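Speaker notes - Cannabis labeling and the retail counter
Altulel Public Health Forum, afternoon session

Slide 1. Thank the hosts. State that the talk covers adult-use products only and does not address medical prescribing.

Slide 2. Explain the Bundholm survey. Staff reviewed 800 product labels at 14 licensed shops. Strength was printed on most packages, but serving size was often hard to find.

Slide 3. Edibles. Stress the delay - effects may take up to 2 hours to be felt, and new customers often take a second serving too soon. Pause for questions.

Slide 4. Drinks. Note that one container may hold several servings. Recommend that the serving line be marked on the container itself.

Slide 5. Storage at home. Products should be locked away from children and kept in their original packaging.

Slide 6. Next steps. The Jollano office will accept written comments until the end of September. Refer to form 3058 and leave copies by the door.

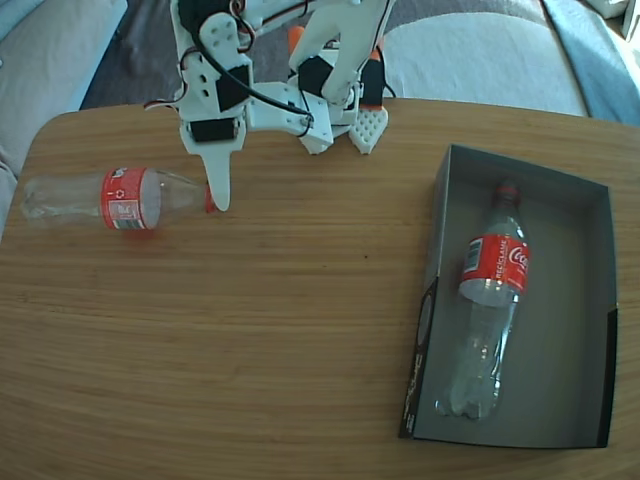

Comments may also be handed in at the front desk on Tuesday.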